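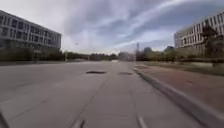
Fig. 2. View down the concrete road, wide lens. Straight edges bow outward.

Unit 4: Comparing front cameras
Notes: Wilmer Giraldo

Two cameras are under test, the Trernby and the Koo. Both feed the same Rostano controller at 15 frames per second. Calibrate each one before the run – uncorrected curb lines will bias the heading estimate.

Mark the two dark patches in Fig. 2 as "unknown surface". A single view does not give their depth.

Drive 40 m per camera. Log heading error and dropped frames. Send logs to Byung-chul Won by the end of March.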